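Jan 16, 2020

So my sister-in-law asked me over dinner when she can buy a robot that does the dishes, and I said something smug like "not for ages" and then couldn't really back it up. I've been chewing on it since. My feeling is that lifting isn't the hard part of housework, and neither is speed. It's all the small soft breakable stuff - eggs, for instance, which my six-year-old can handle fine and which I still drop!

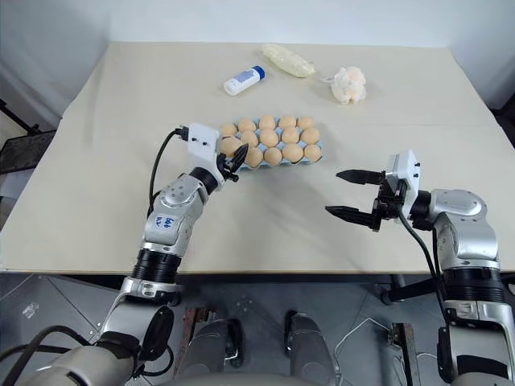 Two arms, one tray of eggs.

Ermira Ivanov, who I used to share an office with at Kenetti, thinks I'm too gloomy. She says a bolt and an egg are the same problem once you get the grip right. Maybe! But in a factory the bolt shows up in the same spot every time, and my kitchen has never once been in the same state two days running (there is a sock on the counter as I type). 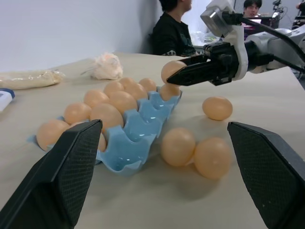 I'd pay real money for a machine that put the groceries away, slowly, while I was at work. About 300 bucks, if you're asking, and I know that's a joke of a price. One egg held up in a gripper over the back corner of the tray is nice to look at, but there are three more lying loose on the table, two of them touching, and that pair is what I'd want to watch it try. Same with my fridge, where everything touches everything. Ermira says give it until my kid's in high school. I said I'd keep my dish gloves for now.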